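Chapter 16
Memory Figures and What They Leave Out

Most computer buyers look at one number when they choose memory: how much of it there is. Sellers know this, and print it large. The number is true as far as it goes, but it says little about how a machine will behave with a day's work open on it.

Take two office laptops, the Odico and the Dretel, both sold as having 20 GB. On the Odico, the graphics chip borrows 2 GB before any program starts, so 18 are left. The Dretel has separate graphics memory and keeps the lot. The boxes look the same – the small print, if you can find it, does not.

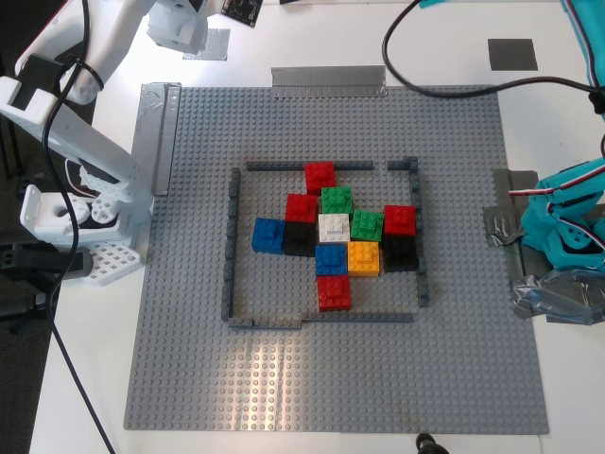 Fig. 16.1 Bricks grouped inside a walled area on a baseplate.

Be wary, too, of programs that promise to "free" memory. Flukard is typical. It pushes data out to disk and shows a pleasing drop on a dial. The next program you open may well have to fetch that data back, and the dial does not show the wait. A good system fills spare memory on purpose, so a high reading is weak evidence of trouble.

We shall start with how a system hands out memory in blocks, then ask which readings deserve any trust. Keep the Zeman worksheet at hand, as its table is used in Section 16.2.

Related chapters
Chapter 18: Disk Speed Claims
Chapter 20: Reading a Processor Label
Chapter 21: When to Upgrade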